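Pesquisar no site Pesquisar Menu

Este site utiliza cookies para melhorar a sua experiência. Aceitar Recusar

Relatório de progresso do projeto Temba
31 de janeiro de 2022, por Muthoni Mutiso

Caros amigos da Fundação Plelmont,

Antes de mais, muito obrigada pela paciência com que esperaram por este relatório (eu sei que o prometi mais cedo!) e pelas palavras tão simpáticas que acompanharam a última transferência. Foi um período trabalhoso na bancada de dobragem e prefiro contar tudo com calma, incluindo a parte que correu mal.

O que aconteceu

Desde julho registámos 405 ensaios de dobragem com os dois braços a trabalhar em conjunto. Em 6 deles o braço direito não soltou o tecido quando recebeu a ordem de abrir, e o esquerdo continuou o seu percurso como se nada fosse. Na maioria dos casos ficámos só com uma peça mal dobrada, mas num deles os braços puxaram em sentidos contrários, a malha rasgou e o direito parou por excesso de força. Ninguém se magoou, felizmente, e o Kiprono Owino carregou logo no botão de emergência, mas tratámos o caso como um incidente de segurança, com registo escrito e a bancada parada.

O Kiprono passou dias com os registos e encontrou duas coisas misturadas: um mau contacto no cabo da garra direita, que falhava quando o punho rodava muito, e um erro nosso no programa, que não obrigava um braço a esperar pela confirmação do outro. A segunda incomoda-me bastante mais, confesso, pois devia ter sido apanhada na revisão.

O cabo foi substituído pela Grusden, que foi impecável, e agora os dois braços param se a confirmação não chegar. Recomeçámos a velocidade reduzida, a 60 por cento do normal, com as peças de malha canelada, que são as que mais trabalho nos dão: enrolam-se, fazem pregas junto aos cantos e a etiqueta acaba muitas vezes de fora.
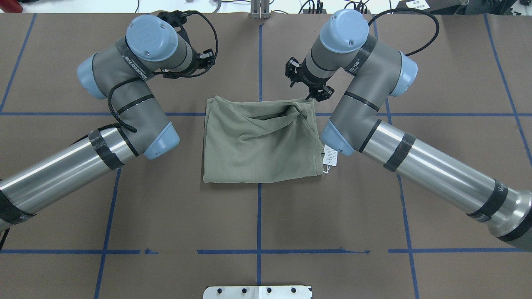
Próximos passos

Vamos manter a velocidade reduzida até completarmos a nova série sem paragens e só depois pedir à Zallosent a revisão externa de segurança. O atraso é de 2 semanas e cabe no orçamento aprovado. Se quiserem ver os registos do incidente, é só pedirem, que eu envio com todo o gosto.

Um abraço amigo de toda a equipa,
Muthoni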